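Garnwood elbow cable guide, part 411
Fits: Garnwood tabletop arm, printed links
Status: replacement part, supersedes part 126

Service note, May
Part 126 could let the servo lead ride against the edge of the upper link. After long runs the insulation wore through and the elbow servo dropped out under load, letting the arm sag onto the table. Stop using any arm with a nicked lead – tape is not a repair.

Kit contents: 2 guides, 4 screws. Steiner and Dratley servo leads both fit.

The fault shows up most often in spooning and pouring work, where the elbow is held high for long periods. Power down and support the arm before opening the guide. Check the red and black cables where they loop along the outside of the long parallel links, and leave enough slack at each joint for full travel.
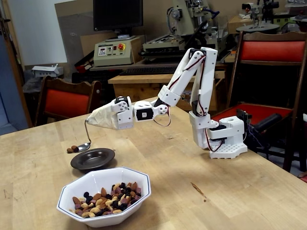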